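Visit report: Kermont district police, evidence store and control room

The open day on 31st July began at 10 in the front office, where Dagmar Hubáček signed visitors in and issued badges. Phones were left in lockers. The group was then split, and ours went to the evidence store first.

Every item taken in an assault or robbery case is bagged, sealed and given a number before it leaves the officer's hands. The store held 904 sealed items on the morning of the visit. Knives go in rigid tubes, clothing in paper bags. Tanvir Sikder, the exhibits officer, showed us the log -- each entry carries two signatures, and a missing one is reported within 24 hours. 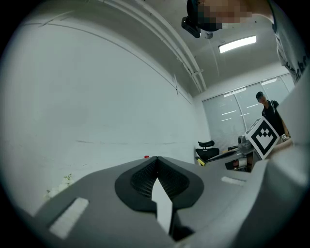

The control room is one floor up. Five call handlers work each shift, and calls are graded on a fixed scale before a car is sent. Natália Krajčí played a training call in which a shopkeeper reported a fight outside his door. The grade was changed twice as he spoke.

Questions were taken at the end. I asked how long exhibits are kept after an acquittal and was told that it depends on the court order. A written answer is to follow in August.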